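Nernley Traders' Association
Minutes of the general meeting held on February 18, 2020 in the upstairs room, Zusterton Road

Present: Rosalind Abernathy (chair), Sepehr Ebrahimi, Anika Iwasaki, Wanda Park, Oliwia Wasilewska (minutes)

1. Minutes of the last meeting
Agreed, with one correction under item 4: the card reader fee is charged per sale and not per day. Signed by the chair.

2. Kadeo payment trial
SE reported on the first month of the Kadeo trial. There were 94 payments by phone code across the stalls taking part, with a total value of £3752. Two payments were sent twice by mistake. Both were refunded by Kadeo, though one customer had to ring them to chase it.

WP said the money reaches her account the next working day, except at weekends. She would like the daily statement to show the stall number. SE has asked Kadeo for this and had no reply yet.
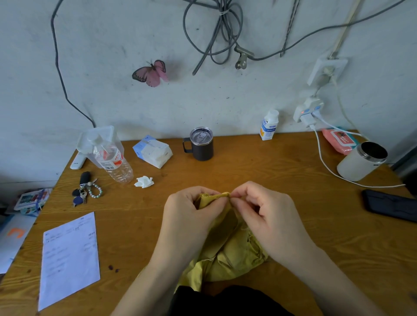 AI asked what happens when the phone signal drops. SE said the payment is held and goes through later, but the seller does not get a confirmation at the time. AI was not happy with this for larger sales. Agreed that sellers should wait for the confirmation on anything they would not want to lose, and take cash or card if it does not come.

3. Digital currency
SE has been asked by a few customers whether stalls will accept digital coins. Kadeo can switch this on, with the coins changed into pounds at the time of sale. There is a £1000 monthly limit per trader.

RA said she did not understand who carries the loss if the price moves before the change is made. SE read out the terms, which were not clear on the point. OW noted that refunds would be in pounds at the original sale price - customers would need to be told this before paying.

Proposed by WP that it stays switched off until Kadeo has answered in writing. Seconded by AI. Carried.

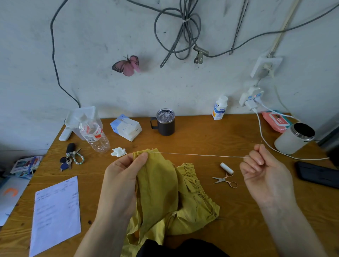 4. Bookkeeping
Greenberg, who do the association's accounts, have asked for Kadeo payments to be kept apart from card payments in the monthly return. OW will add a column to the sheet and send it round. Old sheets do not need to be redone.

5. Any other business
The wifi password has been changed. Ask RA for the new one.

Actions
SE - write to Kadeo about stall numbers on statements and the exchange terms
OW - new return sheet
RA - reply to Greenberg

Next meeting: date to be sent by email.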